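Fire and egress walk-through, Drostano building, second floor
November 30, 2020
Checklist version: the one Zidaver sent in April, with its numbering left as is

I was asked to fill this in and add comments. The form has boxes for "pass" and "fail" and nothing in between, so I have used "open" where I didn't believe either one.

## 1. Exits and corridors

- [x] 1.1 Main stair door closes and latches by itself. **Pass.** Tried it seven times. It caught every time, though the closer groans.
- [ ] 1.2 Rear stair door closes and latches. **Fail.** Stops an inch short unless you pull it. The last report says "adjusted." I would like to know what was adjusted.
- [x] 1.3 Exit signs lit. **Pass**, all 17.
- [ ] 1.4 Corridor kept clear. **Open.** Clear when I walked it. There are fresh scuff marks on the wall at pallet height, so I doubt it stays that way.

## 2. Curtains, drapes and hanging fabric

- [ ] 2.1 Flame-resistance label or certificate available for all hanging fabric. **Open.** I was shown a certificate from Durkis with no lot number on it. It could belong to any black cloth ever sold.
- [x] 2.2 Fabric kept away from heaters. **Pass.** The heaters on this floor were off, for what that's worth in a one-hour visit.
- [ ] 2.3 Fabric does not hide an exit, pull station or extinguisher. **Open.** See 3.2. 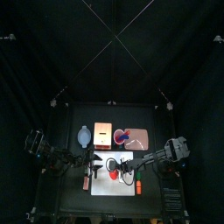
Kanaan replied to the draft that the certificate covers every piece of fabric on the floor, that the lot number was left off by mistake, and that asking for a burn test on top of it would be overdoing things. Maybe so. I haven't asked for a burn test. I asked for a lot number, and until it arrives 2.1 stays open.

## 3. Extinguishers and alarms

- [x] 3.1 Extinguishers tagged within the year. **Pass.** Needles all in the green.
- [ ] 3.2 Extinguishers visible from the normal walking path. **Fail.** The one by the supply closet sits behind the open closet door, and that door is always open because the latch is broken. I reported the latch last time.
- [ ] 3.3 Alarm heard in every room with doors shut. **Open.** I was told it was tested. No date, no readings, no initials. A reading of 105 decibels is written on a sticky note on the panel, but it doesn't say where the meter was held.
- [x] 3.4 Pull stations unobstructed. **Pass.**

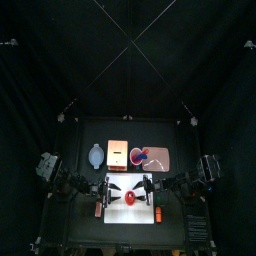 *Black curtains, second floor.*

## 4. Electrical and cords

- [x] 4.1 No extension cords used as permanent wiring. **Pass** today.
- [ ] 4.2 Power strips not plugged into other power strips. **Fail.** Front office, under the mail table. Unplugged while I stood there. I expect it was plugged back in once I reached the stairs.
- [ ] 4.3 Panel doors labeled and reachable. **Open.** Labels are in pencil and two of the circuits have the same name.

The form wants one overall score at the bottom of this section. I have left it blank. Last year's sheet gave the floor a high score with the rear stair door in the same state it is in now, and I don't see what use that number was to anyone.

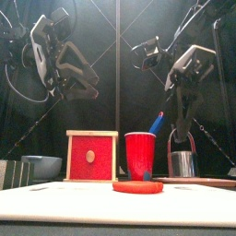
Scores also hide which items are repeats. On this sheet 1.2 and 3.2 are both repeats, and both were signed off as "in progress." If they are still in progress at the next visit I will mark them as refused.

## 5. Paperwork

- [x] 5.1 Floor plan posted. **Pass.** It still shows the wall that was taken down, so a weak pass.
- [ ] 5.2 Occupant load posted. **Open.** The sign says 1,104. That has to be the whole building, or a typing error.
- [ ] 5.3 Drill record on file. **Fail.** The folder is there. It is empty.

Send to me before the recheck: lot number for 2.1, alarm test sheet for 3.3, corrected sign for 5.2. Photos of the rear door will not be accepted, I'll try it myself.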